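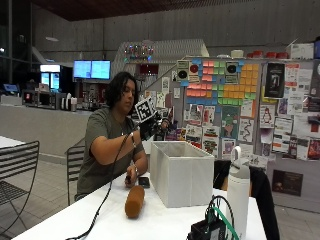
Drikgate (glove kit)

Drikgate is a sensor glove kit used for recording hand movements so they can be turned into practice data for robot hands. It's sold by Rasine, a small company based in Firnanley, and I've been keeping this page on the wiki going since I bought mine, so please forgive the first person (I did ask, and Gilles Chauvin, who looks after the robotics pages, said he'd rather have a chatty article than an empty one).

What you get

The kit comes as a right-hand glove, a printed square marker with its mount, a control box, a set of cables and a login for the recording software, which is called Blackwood. Left-hand gloves are a separate order. Mine took 14 days to show up, and the left one took a good deal longer!

The glove itself is black and thinner than I thought it would be. I can pick up a coin in it, though not a coin lying flat on a hard table, which I gave up on after a whole lunch break of trying. The sizes run small. If you're between two, go up.

How it works

There are two halves to it. The sensors in the glove read how your fingers bend, and the marker on the back of the hand tells a fixed camera where the hand is and which way it's turned. Blackwood lines the two up by time and writes them out as one recording. The marker is the same sort of black-and-white pixel pattern you see all over robotics labs, so if you've worked with those before you'll feel right at home.

The catch with any marker is that the camera has to see it. Turn your palm up and the position drops out until you turn back. Blackwood fills short gaps with a guess and colors them yellow on the timeline, and I'd throw out anything with a long yellow stretch in it. Gaëtan Roussel keeps his and says his results are fine, so we've agreed to differ.

Setup

First time through, give yourself an hour. After that it goes quickly. You plug the glove into the box, the box into the computer, start Blackwood, and then do the hand poses it asks for: flat hand, fist, then thumb to each finger in turn. Hold each one until the bar fills. If you rush the fist, your grips will look half open for the rest of the session, and you won't notice until you play it back (ask me how I know).

Recordings are taken 30 times a second by default. You can push that up to 66 in the settings, but my older laptop starts dropping samples there, and for ordinary pick-and-place work I haven't seen any benefit.

Things I like

It's comfortable for a long session, which matters more than I'd have guessed. The files are plain and open, so you can read them in whatever you like without paying for another license. And the support is lovely. I wrote in with a really muddled question about time stamps and Inès Marty sent back a full page with a little drawing on it.

Things I don't

The cable! It's thin and it stays out of the way most of the time, but it does catch on table edges and chair arms, and there's no wireless version. Running it down the arm with a loose strap at the elbow helps a lot. The marker mount also works itself loose over a long afternoon, and once it's tilted you have to do the poses all over again. Jacqueline Jacquet puts a dab of removable putty under hers.

Versions

The first release had a bug where the ring finger and little finger moved together no matter what you did. Firmware 1432 fixed it. Boxes shipped before October may still have the old one, so check the number on the start screen and update before you record anything you care about. Updating wipes your saved hand poses.

See also: Fiducial markers; Hand tracking; Teaching by demonstration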